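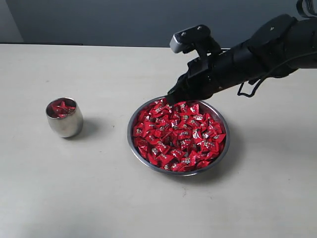
The club's arm reaches into the candy bowl, with the steel cup to the left.

News > Clubs and Activities > Robotics
Search this site Enter keyword Go

Robotics club spends the term on candy, and learns a lot from it

Anyone who has walked past the robotics room at Brodormont lately has probably noticed a good many red wrappers and heard a good deal of cheering, and we are happy to report that both have to do with the club's newest project. The students call it Gruvon, and the job they have set themselves sounds so simple that several of us laughed when we first heard it: pick a wrapped candy out of a bowl, carry it across the table, and drop it in a cup.

Well, it is harder than it sounds! A candy in a heap never sits the same way as its neighbor, the wrappers are slippery, and the fingers have to close at just the right depth — too high and they pinch air, too deep and they push the whole pile around. The club has worked in teams of 3 since August, and each team keeps its own notebook of tries, with a line for every pick and a space for remarks (some of the remarks are very funny, and a few are about lunch).

By the latest club meeting the notebooks held 158 tries between them, and around 75 had ended with a candy in the cup. The students were very pleased with that, having started the term with a whole afternoon of dropping things on the table.
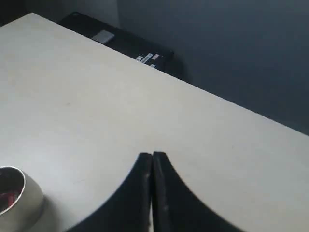 A view from the wrist, with the gripper's fingers together and the cup at lower left.

Much of the recent work has gone into the view from the wrist. The newer members have been learning to read those pictures and decide where the fingers ought to go next, while the older ones tidy up the program that moves the arm. That program borrows its name, Ngui, from a cat in a story two of the members wrote back in middle school, and they have promised to let us print the story one day.

The club will show Gruvon at the Traser student meet this spring, where every team gets two turns at the table and has to explain its work to the judges in plain words. Families are warmly invited to a practice run in the robotics room beforehand, starting at 4:30 p.m. Please come in by the side entrance, and do bring your questions — the students love to be asked.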